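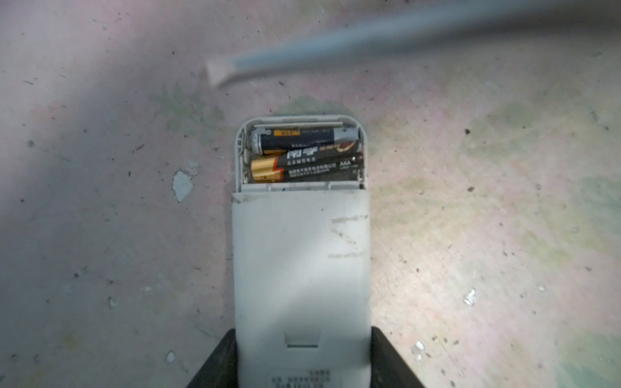 Remote with the battery cover off, two AAA cells fitted

Remote eats batteries, mixed cells to blame?

Sunita Rathore
2018-12-22

I have a white plastic remote that came with a Tister ceiling fan. It worked for years on one set of cells. Since March it has needed new ones every few weeks. The two in it at present are different makes, as I used what was in the drawer. One sits at a tilt. There are dark smudges along the lower rim of the compartment and one small blue speck. Is this leakage, and should I clean it or buy a new remote?

Gwenaël Langlois

Take both cells out first. Mixing makes is poor practice. The weaker cell runs flat before the other, the stronger one keeps pushing current through it, and that is when cells leak.

The smudges may be ordinary dirt. Residue from alkaline cells is usually a white or bluish crust, so look closely at the speck and at the metal contacts. If there is crust on the metal, use a cotton bud with a little white vinegar, then a second one with surgical spirit, and let it dry fully before refitting. Wear gloves.

A tilted cell normally means a spring is bent or the cell is not pushed home. Bend the spring back gently with a wooden stick – no metal tools.

To check for drain, put a meter in series on the mA range. With no button pressed it should read close to zero. If it doesn't, suspect a stuck button or dirt on the board.

Kamlesh Pandey

just get a universal one, they cost next to nothing

Abla Smadi

Agree with Gwenaël on the matched pair. Check the clip on the cover as well. If the slot it fits into is worn, the cover lifts and the cells can shift. A strip of tape held mine for two years.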